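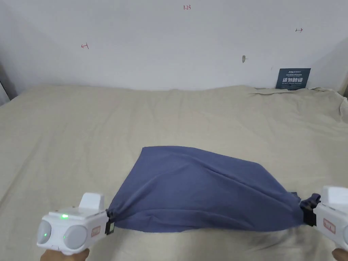

Hand-held gripper trials: frequently asked questions

Dresmont compares grippers before they go on an arm. This page answers the questions we get most about the cloth trials, in which the Jolel and Crenshaw finger sets are tried on bedding, towels and clothes. Updated in July.

Shares: 100

Why test with hand-held grippers first?

It is quicker. A person can pick up a hand-held unit and try a grasp in a few seconds. The same grasp on an arm needs a motion plan, a safety check and usually a second try. If a finger set can't hold a folded edge with a trained person steering it, we don't spend arm time on it.

What is being compared?

Finger shape, pad surface, closing force and camera view. We change one of these at a time and keep the same cloth, the same bed and the same operator for the whole block. Results from different blocks are listed separately in the tables.

How many trials are in the current set?

The current set has 1,412 trials. Each one is a single task, such as lifting a near edge, folding in half or laying a cloth flat. Trials that were stopped for a cable fault or a dead battery are kept in the log and marked, but they don't count toward the scores.

Why is so much of it done on a bed?

A mattress gives under the fingers. On a hard table the pads can slide under a hem easily, and almost any finger set does well. On a mattress the surface dips, the sheet bunches up, and the gripper may pick up the sheet along with the cloth. That is the most common failure in our log.

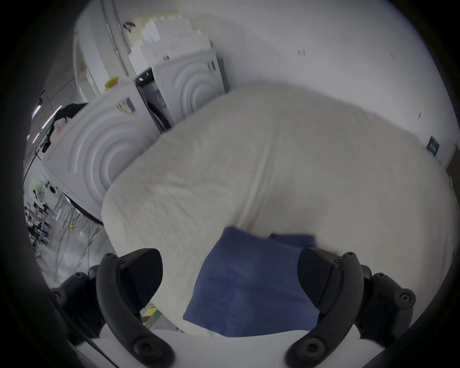
Folded cloth is scored separately from flat cloth. With a fold, the question is how many layers the fingers take. The operator is told before each trial whether to take the top layer or all of them, and the trial fails if the wrong number comes up. The Jolel pads do better on single layers. The Crenshaw pads hold a thick stack longer before it slips.

Do both hands use the same finger set?

Yes, unless the trial is marked "mixed." Mixed trials were added after a customer asked if one cheap gripper and one better one would be enough. For folding, the weaker side decided the result nearly every time.

Which camera do you use for scoring?

We score from the head view and use the gripper view to settle doubtful cases. The gripper cameras have very wide lenses. Straight edges look curved and the mattress looks like a dome, so distances should not be read off those frames without correcting them first.

What is the hardest grasp?

Corners are harder than edges for every finger set we have tried. An edge can be caught anywhere along its length, but a corner has to be caught within a small area, and the fabric turns away as the fingers close. Pinching with just the tips gathers the cloth into a tight bunch between them.

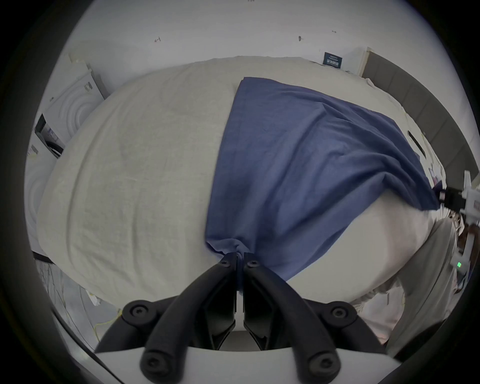
Two-handed trials are scored on the pair, so a good hold on one side does not make up for a miss on the other. Each gripper gets its own line in the log, with the time of first contact and the time of release. A blue cloth on a pale sheet, with one gripper pinching a corner and the second on the right corner, is a good case for this kind of scoring, as the color difference makes the edge of the cloth easy to find. White cloth on a white sheet takes much longer to label.

How long does a trial last?

The limit is 15 seconds for a lift and longer for a fold. Operators may regrasp up to 2 times. After that the trial is closed as a miss.

Does the Kaka controller work with both finger sets?

Yes. It needs a different force profile for each one, and the profile has to be loaded before power-up. Loading it afterward leaves the old values in place with no warning. We have reported this.

Can I send in my own gripper?

Yes, if it weighs little enough to be held for a full session and has a standard mount. Write to us first for the mount drawing. Trial sessions start on Tuesday mornings.

Can I get the raw video?

Not at present. The score tables are available on request.

Comments (3)

gripfan_ohio
Any plans to test wet towels? Our laundry customers ask for that more than anything else.

mtn_controls
Confirming the Kaka profile problem. Cost us most of an afternoon. Power cycling after the load fixes it.

softpads
Would like to see pad wear in the tables. Ours lose grip on cotton well before they look worn.

Contact Dresmont Trials | Copyright Dresmont | Back to top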